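Home | Opinion | Workshops | Letters | Contact

When the gripper does not know it has failed

By Loubna Kabbaj 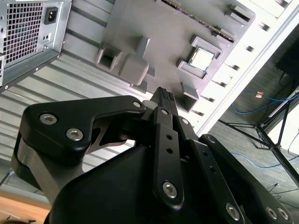 The gripper holding a small black part just under the grey board tray.

In March our assembly cell at Kislow reported 2,889 good insertions. My colleague Sherif Hajji checked the trays by hand and found that 710 of these parts were not fully seated. The robot had pushed, felt some resistance, opened its fingers and written "success" in the log.

Many people told us to buy a better camera. I do not agree. The fault was in our definition. We had told the machine that force means contact, and contact means the part is in. A part which is jammed at an angle also gives force – sometimes more than a good one.

At Benjelloun, where I worked before, a person pulled lightly on each part after it was placed. It was slow and it was boring, but it was a real test. I think a robot should do the same small pull before it is allowed to count anything. It would cost us about one second for each part. I would pay this gladly.

Contact: the Porari office | © Bullau Review | Back to top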